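Teaching Cloth Handling with a Hand-Held Gripper
Project report, Group 4
Syahrul Pattinasarany, Qistina Liew, Aisyah Hidayat
Supervisor: Annelore Strobel
January 13, 2023

1. Purpose

The project compared two ways of showing a robot arm how to pick up a crumpled cloth and lay it in a tray. In the first, the operator drives the arm remotely with a pair of joysticks. In the second, the operator holds a gripper with the same finger geometry as the robot's and does the task by hand, while a camera on the gripper records the motion. We wanted to know which set of recordings gave the better policy for the same amount of operator time.

2. Equipment

The arm was the Druseron six-axis unit in the Gurnbridge lab. Remote control ran over the lab network through the joystick box built by last year's group. The joystick box has no force feedback, so the operator judges contact from the video feed alone.

The hand-held gripper has a trigger that closes the fingers, a wide-angle camera behind them, and a cable to the logging computer. Finger opening is measured from printed markers that the camera sees. Position comes from matching features in the video, which works well when the room is full of edges and badly when the operator faces a blank wall at close range.

3. Procedure

Each operator was given 60 minutes per method, split into two sessions. Half of the group started with the joysticks and half with the hand-held gripper. Before each attempt the cloth was dropped from chest height so that its folds were different every time. An attempt ended when the cloth was released over the tray or when the operator gave up.

Recordings were checked in the Fikileo viewer and discarded if tracking was lost for more than 300 milliseconds. Rizal Osman did this check for all sessions, so the same standard was applied throughout. The remaining recordings were cut to start at the first hand motion.

Both policies used the same network and the same settings, and each was trained for 4000 steps.

4. Results

After discards, the hand-held method gave 133 usable recordings. The joystick set was less than half that size, mainly because each attempt took longer. Operators tended to stop above the cloth and correct the wrist angle several times before closing the fingers. These pauses show up in the trained policy, which hovers in the same way.

The hand-held policy moved faster and picked up the cloth more often. It also failed in a way the joystick policy did not – it sometimes asked for wrist angles the arm could not reach. A person can twist a wrist and step sideways at the same time, and nothing in the recording says that the arm is bolted down.

Most of the discards in the hand-held set came from the first session of each operator. Fast swings blurred the image, and a few operators covered the markers with a loose corner of cloth.

5. Remaining work

The reach problem should be handled at recording time. Simanjuntak, our arm simulator, can replay a recording against the joint limits in a few seconds, so an attempt could be rejected and repeated while the operator is still standing there. We have a working script for this but have not tested it with operators.

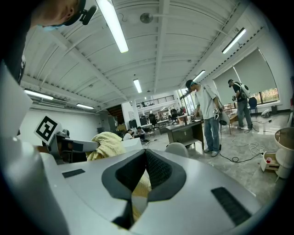 The second item is the cable. A battery and on-board storage would let the operator turn freely, at the cost of extra weight on the wrist. We plan to weigh a first version in March and repeat the cloth sessions with it before the joystick box is returned.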